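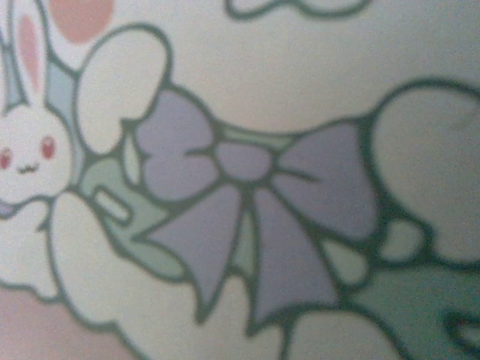
Wrist camera channel. Printed surface at close range, 1:1 crop off.

Moltari Two-Arm Recording Cell

Bench-top enclosure with two arms, wrist and fixed cameras, and recording software. For teams collecting demonstrations for imitation learning.

Overview

The Moltari cell is a complete station for recording two-handed manipulation. An operator performs the task through a pair of leader arms, the follower arms inside the enclosure do the work, and the recorder saves every joint position, gripper command and camera stream against one clock. Output is a folder of episodes that can go straight into training.

We designed it for small objects and short tasks: handing a part from one gripper to the other, opening a bag, picking and placing, folding small pieces of cloth. It is a poor choice for anything heavy or anything that needs force sensing at the wrist. If that is your work, please write to us before ordering and we will tell you what we know.

The cell ships assembled. The two follower arms are already bolted to the rail and calibrated against each other. You connect power, the leader arms and your own computer.

Arms and rail

Both follower arms sit on a single aluminum extrusion rail along the front edge of the work surface. Mounting them on one rail keeps the distance between the bases fixed, which matters more than people expect when a policy trained on one cell is run on a second one. The bases can be moved. Loosen the bolts, slide, tighten, then run the base check from the recorder menu. Any episode recorded after a base has moved is tagged with a new layout number, and the software will not merge two layouts into one set unless you tell it to.

Each arm has its own controller board, fixed at the front of the rail below the base. Status lights can be read from the operator's seat. Arm cables are purple on all current cells, run along the outside of the links, and can be replaced without taking the arm off the rail. Leave the slack loops as they come from us. Cables pulled tight to look neat will fail at the elbow.

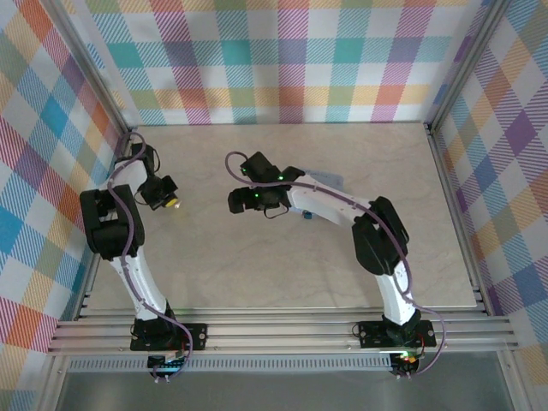
Follower arms on the front rail, grippers facing each other. Plaid liner on the back and side walls, marble-pattern work surface.

Enclosure and liners

The enclosure is closed on three sides and open at the front. Walls are held by aluminum corner posts. We supply the cell with a printed liner on the walls and a patterned work surface, and you can order others or cut your own.

Liners are there to be changed. A model trained against one plain background tends to learn the background. Most customers change the wall liner or the work surface at set points in a collection run and keep the task the same. The recorder has a field for the liner code, and it is worth filling in every time – you will want to sort by it later.

Busy patterns also help during setup. With a plain white wall it is hard to see that a fixed camera has been knocked by a few degrees. With a plaid the stripes no longer line up with the reference still and the camera check will flag it.

Patterned cloth and printed sheets can be put on the work surface as well. Keep them flat. If a sheet can slide, put that in the task notes so that whoever reviews the episodes doesn't mark a shifted sheet as a camera fault.

Cameras

The cell comes with 4 cameras. Two are small units at the grippers and two are fixed to look over the workspace. All of them are hardware-triggered from the same board.

The fixed cameras see both arms and the objects for the whole episode. Wrist cameras see much less and at much shorter range. When a gripper goes down close to a surface, the wrist view can be filled entirely by whatever is printed on it, with no part of the arm in view. Such stretches are normal and should be kept. The recorder doesn't drop them, and we advise against filtering them out by hand.
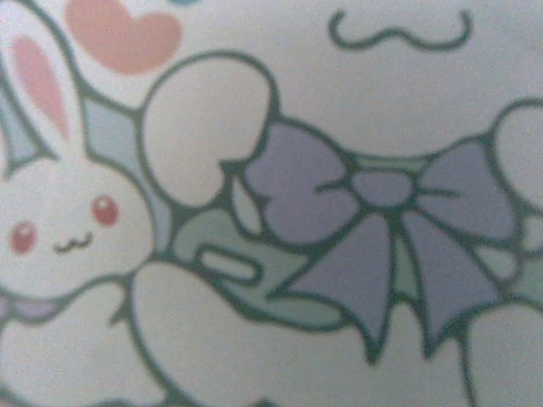 Focus on the wrist cameras is fixed, so very near surfaces will come out a little soft. Exposure can be locked or left on automatic. We recommend locking it for the length of a set. Under dim or cool room light, colors on the wrist channels will look muted compared with the fixed channels, and we do not correct for that in the stored files. A color profile is saved next to each episode if you want to apply one later.

Lens position can be turned by hand within a small range. Mark it with paint pen once you are happy.

Recording software

Recorder runs on Linux. The main window shows all camera channels, joint traces for both arms, and the episode counter. A foot pedal starts and stops an episode, and a second press within one second throws the last one away.

Stored per episode:
Joint positions and gripper opening, both follower arms
Leader arm positions
Camera streams, one file per channel
Task name, operator initials, object list, layout number, liner code
Result, set by the operator: complete, partial, failed

Failed episodes are kept by default. You can switch this off, but several customers have gone back to their failed episodes after the first round of training and been glad to have them.

Files can be exported for the Jeltel training tools or as plain arrays. Export to the older Dadov layout still works and will be kept for existing customers. We are not adding to it.

Work at hand: passing small items with a bag on the surface

Our own reference collection is run by Taner Baysal, who also writes the operator guide. The current set covers small-item handling with both arms. Items are moved from gripper to gripper or placed on the surface, and soft objects such as thin plastic bags are included because they take a different shape every time and do not show up well from every angle. The grippers often have to work close together over the middle of the cell, which is where one arm most often hides an object from a fixed camera.

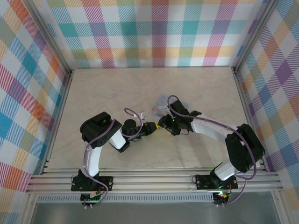

Grippers close together over the center. Small yellow object in the right gripper, translucent bag on the surface beside it.

The reference set holds 2436 episodes and comes with every cell on a drive. Use it to test your loader and your training script before you record anything of your own. It is licensed for research and internal development. It includes the failed episodes.

Notes from Taner for new operators:

Start each episode from the same rest pose. Vary the objects, leave the arms alone.
Move at the speed you want the policy to move. Slow, careful demonstrations give you a slow policy.
If you hesitate for more than a moment, discard and start over.
Take a break when your discards go up. Ours climb in the late afternoon.
Bags wear out. Swap them when they get too limp to stand up from the surface at all, and note the swap.
Write down object changes when they happen. Lists made from memory at the end of a session have been wrong every time we checked them.

Specifications

Rail length: 68 cm
Arms: two followers, two leaders
Grippers: parallel, two fingers, replaceable tips
Cameras: 4, single trigger
Frame: aluminum extrusion
Walls: three, with changeable liners
Work surface: removable, patterned
Computer: not included

In the box

Assembled cell with follower arms and cameras
Leader arms with table clamps
Power supply and cables
Foot pedal
Spare gripper tips
One wall liner and one work surface, pattern of your choice
Drive with recorder, reference set and operator guide

Options

Extra liners, sold in pairs or cut to your own print file
Potgieter soft tips for thin film and fabric
Front lid with interlock, for sites that require one
Spare arm cable set
Second-cell matching: we measure your first cell and set the new one to the same layout

Service

Gripper tips and cables are wear parts and are not covered after the first three months. Everything else is covered for two years. Please don't send back a whole cell for an arm fault. Unbolt the arm with its base plate and ship that. After refitting, run the base check and start a new layout number.

Recorder updates are free and come out when there is something to fix. The January update changed the camera check so that it runs before every session. If you are on an older version, run it by hand from the Tools menu.

Ordering

Cells are built to order. Tell us the task you have in mind, the size of the largest object, and whether you already have a cell that the new one must match. Customers in shared labs should also let us know the depth of the bench, as the leader arms need clear space in front of the enclosure.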